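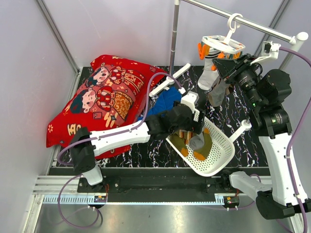
# Call for Participants: Night Shift Sleep Diary Study

The Lenora Sleep Project is looking for adults who work nights, either full time or on a rotating schedule, to keep a sleep diary for 52 days. We want to know how people on night shifts fit their sleep around meals, childcare, commuting and days off.

Recruitment opens October 1, 2019 and closes when all places are filled. The last diaries will start in December.

## Who can take part

You can apply if you:

- are between 21 and 60 years old
- have worked at least six night shifts a month for the past half year
- live within driving distance of our office in Cokside
- can read and write in English or Spanish

We can't accept people who are being treated for sleep apnea or who take prescription sleep medicine. If you have a newborn at home, please wait and apply to a later round. Two people from the same household may both apply, but each needs a separate form.

## What you will do

You come to the office once at the start for an intake visit of 90 minutes. We go over your work schedule, you fill out two questionnaires, and we show you how to use the diary. After that you write in it twice a day, once after your main sleep and once before it. Most entries take under five minutes. Naps go on the back page.

You will also wear a wrist activity monitor. Take it off for swimming and for any job where wristwear is not allowed, and note the times. A staff member will call every other week to check that the monitor is charging properly and to answer questions.

There is a short closing visit when you return the monitor. Bring the charger too — we lost several last year.

Please don't change your sleep habits for the study. If your shifts change partway through, keep going and tell us the new hours.

## Payment

Participants who complete the diary and both visits receive $520. If you stop early, you are paid $10 for each day completed. Parking at the Cokside office is free, and bus fare is paid back with a receipt.

## Privacy

Your diary carries a number, with your name kept in a separate file. We do not share anything with employers. In our earlier survey of 1,915 shift workers, many asked about this, so the full policy is printed on the consent form.

## How to apply

Call the office and ask for Svitlana Bilyk, or pick up a form at the front desk. Evening calls are fine. Questions about eligibility or medicines go to Ward Van den Broek, the study coordinator.

Applicants will hear back within two weeks, whether or not there is a place for them.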